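How to Read a Housing Forecast Without Getting Fooled

By Annelies Fuchs
June 8, 2018

Every few months a bank, a builders' group or a research shop puts out a number for how many homes will go up next year, and the number gets repeated until it sounds like a fact. I have been reading these reports for a long time and I trust few of them past the first page. They can still be useful if you take them apart first. Set aside half an hour and have a pencil handy.

1. Find out what is being counted

"Starts," "permits" and "completions" are three different things. A permit is a piece of paper. A start usually means somebody has begun work on the foundation. A completion is a home a person could move into. A report that opens with permits and closes with completions is mixing its measures, and you should write down where the switch happens.

Check how apartments are handled too. In most counts a tower with 400 units is 400 starts, all landing in the same month. In a mid-sized town that one building can make a dull year look like a boom.

2. Undo the annual rate

Monthly figures are often given as a "seasonally adjusted annual rate." Someone took one month, adjusted it for the time of year and multiplied by 12. Say the report for Oltdale gives a rate of 3,475 for September. Nobody poured that many foundations. Divide by 12 and you get a little under 290 for the month, after adjusting, and the raw count could be well off from that. Ask for the raw count. If the report doesn't print it, look in the data tables at the back, or email the author.

3. Look at the range before the middle

A careful forecaster gives a low and a high. The press release gives the midpoint. Go back and find the two ends. If the low end is 31 percent below the high end, the forecast is telling you it doesn't know much, and the midpoint deserves very little of your attention.
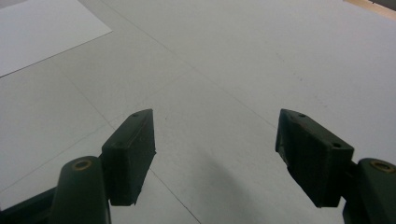 4. Pull out last year's forecast

This is the step people skip. Find the same firm's report from a year ago and put its number next to what happened. Marisol Pacheco, who used to price lots in Tamayo, did this for every report that crossed her desk and kept the misses on an index card. Some missed by up to 38 percent and were quoted again the next spring anyway.

Watch for quiet revisions as well. A forecast that was "on target" may have been changed in the last quarter, when most of the year was already known.

5. Ask who paid

A lender wants you to borrow. A builder wants the city to release land. That doesn't make their numbers wrong – but it does tell you which way the guesses are likely to lean.

6. Bring it down to your own town

National totals hide a lot. If you are buying a house in Oltdale, a slowdown three states away means next to nothing for your price. Get the local permit list from the building office and go through it by neighborhood. It's dull reading, and I'd still take it over the forecast.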